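Facilities > Shared Kitchens > How-To Guides > Sorting a Pantry and Utensil Table

Home | Guides | Supplies | Room Booking | Contact

Sorting a Pantry and Utensil Table

This guide sets out the procedure for clearing, sorting and putting away the dry goods, bowls and spoons kept for shared use at the Polumport building. It applies to the kitchen store in Room 218 and to the overflow store in Room 315. Staff who use either store are expected to follow the same procedure, so that items can be found by the next group.

Begin by bringing everything to a single table. Do not sort directly from the shelf. Small items such as spice jars and seasoning boxes are easily missed behind larger packages, and a tray placed on the table from the start gives the first packets somewhere to go. A packet of Maruchan ramen, for example, may be set in the tray at once while the jars and snack bags are still being looked over.

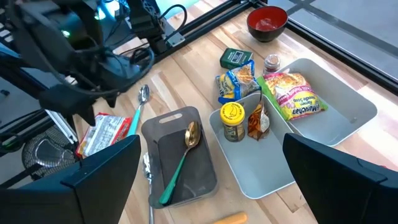 Shared Kitchens and Supplies Team, Polumport

Before you start

You will need one shallow tray for packets, one bin for utensils, a damp cloth, a dry cloth and a roll of Cotska labels. Labels are kept in the top drawer of the store. Wipe the table and allow it to dry before any food package is placed on it.

Step 1. Separate food from tableware

Move all sealed food to one side of the table and all bowls and utensils to the other. Check each bowl as you go. A bowl with any residue in it, even a small amount at the bottom, goes to the sink and does not return to the shelf until it has been washed. Snack bags with a clear window should be laid with the window facing up, which allows the contents to be checked without opening the bag.

Step 2. Check dates and closures

Read the date on every box, bag and jar. Remove anything that is past its date and enter it in the store record. Press down on the lid of each spice jar to confirm that it is closed. Opened snack bags must be folded over twice and clipped. Bags that cannot be closed are to be discarded.

Step 3. Gather the spoons

Spoons are the items most often left behind. Lay them flat on the table around the utensil bin and look inside the bin as well. With a tinted bin, a spoon can be hard to make out through the wall, and the contents should be checked from the top. Turn over any spoon that is resting bowl side down and inspect both faces for spots. Long-handled spoons are kept with the others and are not stored separately.

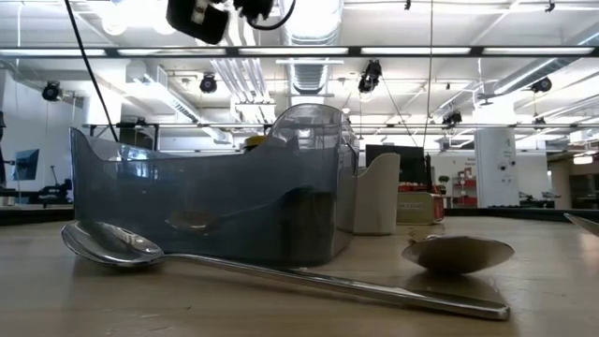 Step 4. Assign trays and containers

Each type of item has its own container. Packets and small boxes go into the white containers, which should be placed in line with one another so that labels can be read from one side of the table. The metal tray is reserved for utensils that are ready to be returned to the drawer. Spoons with green handles belong to the Skivham set and are stored together; plain spoons go in the general drawer.

Leave the containers empty until all items have been checked. Filling them too early leads to mixed contents and a second round of sorting. 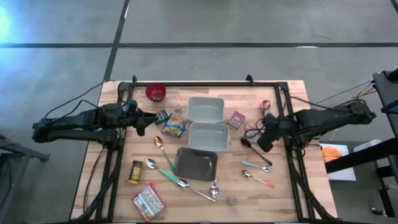 Place the heaviest items in first and stand jars upright in a corner of the container. Boxes should lie flat with the printed label facing up. No container should be filled above its rim, as the shelves in Room 315 are set close together.

Step 5. Return items to the store

Carry one container at a time. Packets and snacks go on the middle shelf, jars on the shelf below, and bowls on the bottom shelf. Do not stack more than seven bowls. Apply a new Cotska label to the front of any container whose contents have changed and write the month on it.

Step 6. Close the record

Wipe the table again, rinse both cloths and sign the store record. Items that could not be identified are to be left in the holding box by the door for two weeks, after which the team will remove them. Requests for replacement containers should be made on the Nghiêm supply form, available at the front desk until 7 p.m.

Related guides

Cleaning and Drying Shared Utensils
Labeling Opened Dry Goods
Using the Nghiêm Supply Form
Shelf Plan for Rooms 218 and 315
Caring for the Skivham Set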